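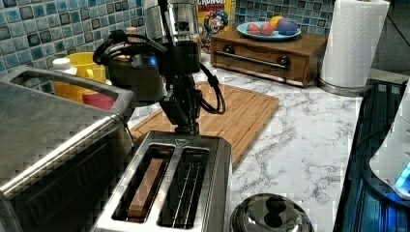 Submitted by: Group 5, Household Energy Project
Course: Introduction to Applied Statistics
Final report, June

Standby and Short-Use Electricity in Student Kitchens

1. Background

Most advice on saving electricity at home is about heating, cooling and laundry. Kitchens get less attention, and small kitchen appliances get the least. A toaster runs for a few minutes and is then forgotten. A microwave runs for a few minutes too, but its clock stays on all day. Our group wanted to know how much of the electricity used by small appliances in shared student kitchens goes to the job itself and how much goes to standby.

We chose Noonan Hall because all its kitchens were refitted at the same time and have the same wall outlets. It has 26 shared kitchens, one for each corridor section. We got permission from the housing office to place meters in them during the spring term.

2. Questions

We started with a long list and cut it down to two questions.

Which small appliances use the most electricity over a normal week?

How much of that is used while the appliance is doing nothing?

We had also planned to ask whether residents would unplug things if they were told the results. We dropped this part when we saw how long the meter work was going to take.

3. Method

We used plug-in meters made by Leltex, borrowed from the physics lab. Each meter sits between the appliance and the wall and saves a reading every time the load changes by more than a set amount. The appliances covered were toasters, toaster ovens, microwaves, electric kettles and coffee makers. Refrigerators were left out because they run all the time and would have hidden everything else.

Meters stayed in each kitchen for one full week. We did not have enough of them to do every kitchen at once, so we moved them from section to section. A notice on the wall told residents what the meters were and asked them to cook as usual. No names or room numbers were recorded.

A "use" was counted when the load went above the standby level and came back down. Two uses of the same appliance less than a minute apart were joined into one, as most of these were people pushing the toaster lever down a second time. After cleaning the data we had 1,869 uses.

Readings were copied into a spreadsheet and checked by a second group member. The meter software, Eltari, exports times in a format the spreadsheet did not read correctly at first, and we had to redo the first set of files.

4. Results

Kettles used the most electricity overall. They draw a lot of power and they are used many times a day, often with more water in them than anyone needs for one cup. Toaster ovens came second. They were not used very often, but each use was long, and several were left on after the food was taken out.

Toasters were used often, mostly in the morning, and each use was short. Many of the models with a plain mechanical lever showed no standby load that our meters could pick up. The ones with electronic buttons showed a very small one.

Microwaves were the clearest case of standby use. In the quieter kitchens the clock and display used more over the week than the cooking did. Coffee makers varied a lot. Older ones with a simple switch used nothing when off. Ones with a timer or a warming plate kept drawing power, and the warming plate was the larger part of it.

5. Problems

Some residents unplugged a meter to use the outlet for a phone charger and did not plug it back in. We lost 2 kitchens this way and ran them again at the end of term. That was close to exams, when people cook differently, so those weeks may not be typical.

We did not record how many people used each kitchen. Some sections were full and some had empty rooms, so a low total might only mean fewer people. This is the main thing we would change.

The meters are also not very accurate at low loads. Our standby figures should be read as a ranking of the appliances. We would not use them to work out a bill.

6. Suggestions

Housing could choose microwaves without a clock display the next time they are replaced. Kettles with clear one-cup marks would probably save more than anything done about toasters. For toaster ovens, a model that shuts off by itself at the end of a timer would deal with the cases where the oven was left on.

We also suggest that a later group look at the Fivetis building, where the kitchens are larger and residents cook full meals more often. The spreadsheet layout and the wall notice can be reused. They are in the course folder under our group number.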